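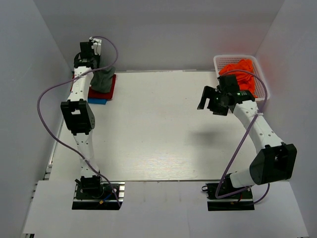
케이블 정리는 팔 고정보다 앞에 나와야 한다는 의견이 지난 판에 달렸습니다. 팔을 다 조여 놓고 나서 케이블이 짧은 것을 알면 베이스부터 다시 풀게 된다는 내용이었습니다. 이번 판에서는 그 의견대로 4.2와 4.3의 순서를 바꾸었습니다. 지난 판을 인쇄해서 쓰는 조는 새로 인쇄하십시오.

4장. 양팔 작업대 준비와 천 정리 과제

4.1 시작하기 전에

이 장은 Cultadcombe 로봇 동아리의 양팔 작업대를 과제 상태로 만드는 절차를 다룹니다. 팔 조립은 2장, 모터 번호 지정은 3장에 있습니다. 모터 번호가 아직 지정되지 않은 팔은 작업대에 올리지 마십시오. 같은 번호를 가진 모터가 한 줄에 있으면 Tradar가 팔을 찾지 못하고, 오류 메시지에는 통신 실패라고만 나옵니다.

필요한 것

조립이 끝난 왼팔과 오른팔
베이스 고정 나사와 육각 렌치
Wusitz 전원 장치와 전원선
USB 케이블
Tradar가 설치된 노트북
과제용 천과 그물형 바구니
마른 걸레

노트북은 동아리 공용을 쓰는 것을 원칙으로 합니다. 개인 노트북을 쓰려면 3장 끝의 드라이버 설치를 먼저 마치십시오.

주의: 전원 장치는 팔을 고정하고 케이블을 확인할 때까지 콘센트에 꽂지 않습니다. 스위치만 꺼 둔 상태는 꽂지 않은 상태로 보지 않습니다.

주의: 긴 머리는 묶고, 후드 끈과 사원증형 목걸이는 옷 안에 넣습니다. 장갑은 끼지 않습니다.

4.2 케이블 정리

팔마다 베이스에서 그리퍼까지 보라색 케이블이 지나갑니다. 링크에 바짝 붙여 묶으면 팔꿈치를 펼 때 커넥터가 당겨지므로 여유를 남겨야 합니다.

1. 팔을 책상 위에 눕히고 케이블 전체가 보이게 합니다.
2. 베이스 쪽 커넥터가 끝까지 들어갔는지 손가락으로 눌러 확인합니다. 선을 잡고 흔들지 마십시오.
3. 팔꿈치를 손으로 완전히 폅니다. 케이블이 팽팽해지면 손목 쪽에서 선을 조금 더 빼 줍니다.
4. 팔꿈치를 완전히 접습니다. 늘어진 고리가 모터 하우징과 링크 사이로 들어가지 않는지 봅니다.
5. 손목을 양쪽 끝까지 돌립니다. 선이 그리퍼 손가락에 닿으면 고리의 방향을 바깥쪽으로 돌려놓습니다.
6. 3번부터 5번까지 다시 해 보고 걸리는 곳이 없으면 다음 절로 넘어갑니다.

고리는 작업대 바깥쪽, 그러니까 왼팔은 왼쪽 벽, 오른팔은 오른쪽 벽을 향하게 둡니다. 가운데로 늘어진 고리는 양팔이 함께 움직일 때 서로 걸립니다. 벽에 살짝 스치는 정도는 괜찮지만 벽과 팔 사이에 눌리면 안 됩니다.

참고: 케이블 타이는 쓰지 않습니다. 고정이 꼭 필요하면 벨크로 끈을 느슨하게 감고, 감은 자리를 점검표에 적어 두십시오. 지난 학기에 케이블 타이를 자르다가 피복까지 자른 일이 있습니다.

참고: 오른팔 케이블은 바구니 위로 넘어가기 쉽습니다. 바구니에 손을 넣어 천을 채울 때는 선부터 옆으로 들어 옮기십시오. 천과 함께 선을 잡아당기는 실수가 가장 잦습니다.

4.3 팔 고정

팔은 상판 앞쪽 가장자리에 하나씩, 뒤쪽 벽을 향해 뻗도록 세웁니다. 반드시 2명이 함께 작업합니다. 한 명이 팔을 잡고 다른 한 명이 나사를 조입니다.

1. 앞쪽 아래 판의 자리에서 먼지와 실밥을 걷어 냅니다.
2. 왼팔 베이스를 자리에 넣습니다. 베이스 아래에 선이 깔리지 않았는지 옆에서 들여다봅니다.
3. 나사를 모두 손으로 먼저 돌려 넣습니다.
4. 렌치로 대각선 방향 순서로 조입니다. 한 나사를 끝까지 조이고 다음으로 넘어가면 베이스가 기웁니다.
5. 팔의 아래쪽 링크를 잡고 앞뒤로 가볍게 밀어 봅니다. 베이스가 들리거나 소리가 나면 나사를 풀고 3번부터 다시 합니다.
6. 오른팔도 같은 순서로 고정합니다.
7. 두 팔을 손으로 접어 쉬는 자세로 둡니다. 그리퍼가 상판에 닿지 않아야 합니다.

주의: 전원이 없는 팔은 스스로 자세를 유지하지 못합니다. 손을 떼기 전에 링크가 어디로 떨어질지 보고, 천천히 내려놓으십시오. 팔꿈치 아래에 손가락을 두지 마십시오.

렌치는 사용한 사람이 공구판에 다시 겁니다. 상판 위에 둔 채로 전원을 켜면 안 됩니다.

4.4 전원과 통신 연결

1. Wusitz 전원 장치의 스위치가 꺼져 있는지 확인합니다.
2. 왼팔 전원선을 꽂고, 이어서 오른팔 전원선을 꽂습니다.
3. USB 케이블을 왼팔, 오른팔 순서로 노트북에 꽂습니다. Tradar는 먼저 꽂힌 쪽을 왼팔로 등록합니다.
4. 전원 장치를 콘센트에 꽂고 스위치를 켭니다.
5. 팔이 움직이지 않는 것을 확인합니다. 이 단계에서는 어느 관절에도 힘이 들어가지 않아야 합니다.
6. Tradar를 실행하고 연결 화면을 엽니다. 두 팔의 모든 모터가 목록에 나오면 연결된 것입니다.

목록에 빠진 모터가 있으면 전원을 끄고, 빠진 모터의 바로 앞 커넥터부터 확인합니다. 한 팔의 모터가 통째로 빠졌으면 베이스 쪽 연결을 봅니다. 전원이 들어온 상태에서 모터 커넥터를 뽑거나 꽂지 마십시오.

좌우가 뒤바뀌어 등록되었으면 USB를 둘 다 뽑고 3번부터 다시 합니다. 화면에서 이름만 바꾸면 보정값은 옛 이름을 따라가므로, 그 방법은 쓰지 않습니다.

4.5 보정

팔을 옮겨 달았거나 모터를 교체했거나 나사를 풀었다가 조인 경우에는 보정을 새로 합니다. 같은 자리에서 같은 팔을 이어서 쓰는 조는 저장된 값을 불러와도 됩니다.

1. Tradar에서 보정할 팔을 고릅니다.
2. 토크 해제를 누르고 팔을 한 손으로 받칩니다.
3. 팔을 기준 자세로 옮깁니다. 기준 자세 그림은 부록에 있습니다.
4. 기준 저장을 누릅니다.
5. 관절을 베이스 쪽부터 하나씩 양 끝까지 천천히 움직입니다. 끝에 닿으면 더 밀지 않습니다.
6. 그리퍼를 완전히 벌렸다가 완전히 닫습니다.
7. 범위 저장을 누르고 파일 이름에 조 이름과 팔의 방향을 넣습니다.
8. 다른 팔도 같은 방법으로 보정합니다.

보정이 끝나면 시험 동작을 한 번 실행합니다. 시험 동작은 18초 동안 이어지며 두 팔이 번갈아 움직입니다. 동작 중에는 작업대 안에 손을 넣지 않습니다. 한 명은 전원 스위치 옆에 서 있어야 합니다.

시험 동작에서 팔이 벽이나 상판 쪽으로 향하면 바로 전원을 끄십시오. 프로그램의 정지 단추를 찾느라 시간을 쓰지 마십시오. 전원을 끄면 팔이 내려앉지만, 벽을 미는 채로 버티는 것보다 모터에 부담이 적습니다.

4.6 과제 배치

천 정리 과제는 천을 한 장씩 집어 정해진 곳으로 옮기는 과제입니다. Schnyder 대회의 연습 종목에 맞추어 만들었고, 우리 동아리에서는 신입 조가 처음으로 맡는 양팔 과제입니다.

1. 상판을 마른 걸레로 닦습니다. 세정제는 쓰지 않습니다.
2. 바구니를 뒤쪽 오른편 모서리에 놓습니다. 벽에 붙여 놓고 손으로 밀어 흔들리지 않는지 봅니다.
3. 왼쪽 뒤편에 천을 겹쳐 쌓을 자리를 비워 둡니다.
4. 조에 배정된 색의 천을 배치표대로 놓습니다. 쌓는 천은 맨 위 한 장만 구김이 있어도 되고, 아래에 깔리는 것은 펴서 놓습니다.
5. 바구니에 넣는 천은 접지 말고 뭉친 그대로 넣습니다. 천이 바구니 테두리보다 조금 올라와도 괜찮습니다.
6. 가운데에는 아무것도 두지 않습니다. 연필, 나사, 메모지도 치웁니다.
7. 그리퍼를 각각 천 더미와 바구니 쪽으로 옮겨 보고, 손목이 벽에 닿지 않고 천까지 내려가는지 확인합니다.

밝은색 천은 흰 벽에 색이 비칠 수 있습니다. 색으로 천을 구분하는 조는 벽에 비친 색을 천으로 잡지 않도록 검출 영역을 상판 안쪽으로 제한하십시오. 상판에 지는 팔 그림자도 같은 방법으로 걸러지지 않으므로, 그림자는 밝기 기준값으로 따로 조정합니다. 회색 계열 천을 받은 조는 이 조정을 먼저 하는 편이 편합니다.

조명은 천장등만 켭니다. 창가 블라인드는 내립니다. 기록 중간에 블라인드를 올리거나 내린 경우 그 기록은 버리고 다시 합니다.

4.7 연습 기록 남기기

1. 두 팔을 시작 자세로 보냅니다.
2. Tradar의 기록 화면에서 조 이름과 배치 번호를 고릅니다.
3. 기록 시작을 누르고 신호음이 난 뒤에 조종을 시작합니다.
4. 천을 집을 때는 그리퍼를 벌린 채로 천 위까지 내린 다음 닫습니다.
5. 천을 놓은 뒤에는 그리퍼를 벌린 상태로 조금 들어 올리고, 천이 딸려 오지 않는 것을 보고 옆으로 움직입니다.
6. 마지막 천까지 옮겼으면 시작 자세로 돌아와 기록을 끝냅니다.
7. 성공, 실패, 중단 중 하나를 표시합니다.

기록 하나의 제한 시간은 175초입니다. 시간이 지나면 Tradar가 기록을 자동으로 닫고 중단으로 표시합니다. 이 표시를 나중에 성공으로 고치지 마십시오.

천을 떨어뜨렸다가 다시 집어 끝까지 옮긴 경우는 성공으로 표시하고, 메모 칸에 다시 집었다고 적습니다. 손으로 천을 건드렸으면 결과와 상관없이 중단입니다.

지난 학기에 모은 기록은 거의 252개인데, 메모 칸이 비어 있는 것이 많아 실패 원인을 나누지 못했습니다. 짧게라도 적어 주십시오. 천이 미끄러짐, 두 장이 같이 잡힘, 케이블이 걸림 정도면 됩니다.

주의: 조종을 다른 사람에게 넘길 때는 기록을 끝내고 넘깁니다. 기록 중에 조종기를 주고받지 않습니다.

4.8 자주 생기는 문제

그리퍼가 천을 집지 못한다
그리퍼를 조금 더 내려 봅니다. 그래도 미끄러지면 손가락 안쪽에 실밥이 붙었는지 확인합니다. 쥐는 힘 설정을 올리는 것은 그다음입니다.

두 장이 함께 잡힌다
맨 위 천의 구겨진 부분을 노려 집습니다. 아래 천까지 눌러 잡고 있다면 내려가는 높이를 올려야 합니다.

바구니가 따라 움직인다
그리퍼 손가락이 그물에 걸린 것입니다. 그리퍼를 벌리고 곧바로 위로 뺍니다. 옆으로 당기면 손가락 끝이 휩니다.

팔꿈치 모터가 뜨겁다
기록을 멈추고 쉬는 자세로 둔 다음 전원을 끕니다. 손을 대고 있기 어려울 정도라면 그날은 그 팔을 쓰지 않고 점검표에 적습니다.

팔이 움직이다가 한 관절만 힘이 풀린다
과부하 보호가 걸린 상태입니다. 전원을 껐다가 켜면 풀립니다. 같은 관절에서 되풀이되면 케이블이 당겨지지 않는지 4.2를 다시 확인합니다.

Tradar가 팔을 찾다가 멈춘다
프로그램을 닫고 USB를 뽑은 뒤 4.4의 3번부터 다시 합니다. USB 허브를 쓰고 있으면 허브를 빼고 노트북에 직접 꽂습니다.

4.9 마치기

1. 두 팔을 쉬는 자세로 보냅니다.
2. 한 손으로 팔을 받치고 토크를 해제합니다. 다른 팔도 같은 방법으로 합니다.
3. 전원 장치의 스위치를 끄고 콘센트에서 뽑습니다.
4. USB 케이블을 뽑아 노트북 쪽에 감아 둡니다. 팔의 케이블은 건드리지 않습니다.
5. 천을 꺼내 색별로 상자에 넣습니다. 올이 풀린 천은 따로 빼 둡니다.
6. 기록 파일을 공용 폴더의 조 이름 아래로 옮깁니다.
7. 점검표에 조 이름, 쓴 팔, 남은 문제를 적습니다.

오후 6시 이후에 작업대를 쓰는 조는 점검표를 미리 적어 두고 시작합니다. 다음 조가 같은 배치로 이어서 쓰기로 했다면 5번은 건너뛰고, 바구니와 천은 그대로 둡니다.

왼팔과 오른팔의 예비 모터는 서로 바꿔 쓸 수 있지만 번호는 새로 지정해야 합니다. 절차는 3장을 따르십시오.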